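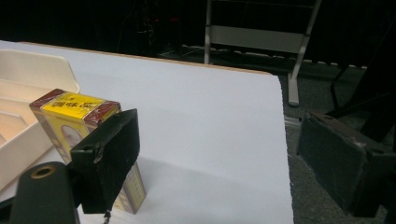
Can you teach a robot to put things away without writing any code for the motion?
Mostly you show it. You do the job with your own hands holding the gripper, over and over, and the recordings of what you did become what it learns from.

Okay so people keep asking what I do all day, so a little thread. I put a box of seasoning in a tray. Then I take it out and do it again. I'm at take 341 for July and I still like it, which surprises my sister a lot!

2/ I came from remote control. At Rimex I sat in a chair with two sticks and a monitor and drove the arm from across the room. Great for heavy stuff, miserable for anything small, because you can't feel when you've touched the side of something. You just see the arm stop and go "oh no."

3/ With hand-held grippers you feel the bump in your wrist. I got faster in one afternoon than I ever got on the sticks (sorry, Rimex).

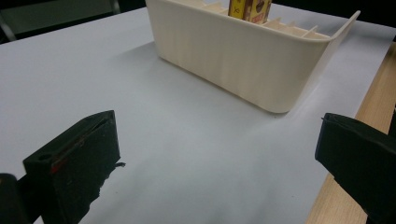 Yellow box in its slot, grippers open. My favorite bit of the whole job.

4/ Biggest beginner mistake: being too good at it. You start flicking the box in like you're dealing cards, and then the robot tries to copy a flick. Slow down on the way in. Let go, wait a beat, then back out straight.

5/ Second biggest: always starting from the same spot. Move the box. Turn it a bit. Move the tray too. If every take starts the same, you've taught it one very specific Tuesday-morning kind of luck.

6/ And keep some of the ugly takes! If I miss the slot and fix it, that one stays in, as long as the fix is clean. Wróbel (our training software, named after a sparrow, long story) lets me tag those as recoveries. I tagged 9 before lunch and felt weirdly proud.
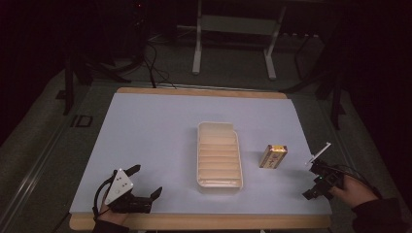
Posted by Danuta Domański · Litmont · 4:20 pm

7/ Someone asked if two hands is twice the work. More like four times — your hands have to agree with each other, and mine don't always. I talk to them out loud. "Left, you wait. Right, go." My desk neighbor wears headphones now.

8/ What I'd tell anyone starting out: do seven takes, stop, watch them all back before you do any more. You'll spot a habit you had no idea you had. Mine was a tiny wiggle before letting go. The robot picked it up and wiggled at everything for two weeks.

9/ Next up is the Tarkisix arm trying this one by itself. I'll post how it goes, wiggles included. Ask me stuff in the replies, I'm on a tea break till five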